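Amber glass goblet

An amber glass goblet is a drinking or dessert glass with a foot, colored somewhere between pale honey and burnt orange. I've been collecting them since my aunt Edeltraud Camenzind left me two, and I have 42 now (my shelves are not happy about it!). The color comes from the glass itself, usually iron and sulfur in the melt, so it won't wash off.

Ribbed ones are my favorites. The ridges are generally made by pressing hot glass into a mold, and they do two jobs: they give you some grip, and they break up the light so even a cheap glass glows a bit. 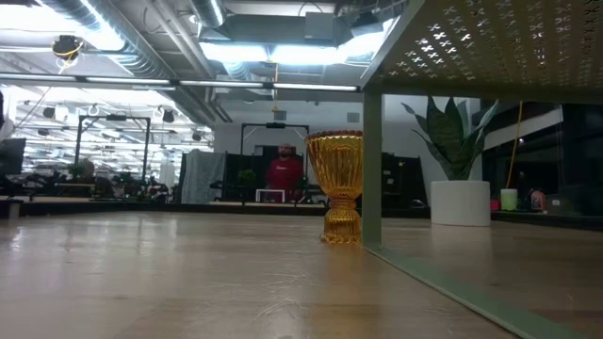

Amber-gold goblet with a flared, ribbed cup and a bulbous base.

Shapes vary a lot. Some have a long thin stem, others just pinch in at the waist and swell out again into a heavy base, and those are the ones I'd hand to a clumsy guest. A wide cup is great for ice cream or fruit salad, though I drink iced tea from mine all through August.

For washing, I stick to warm water, mild soap and a soft brush to get down between the ribs. My friend Sorin Ilie puts his in the dishwasher and swears they're fine, but I've seen old pressed glass go cloudy that way and there's no polishing it back. Don't stack them, either – the rims chip.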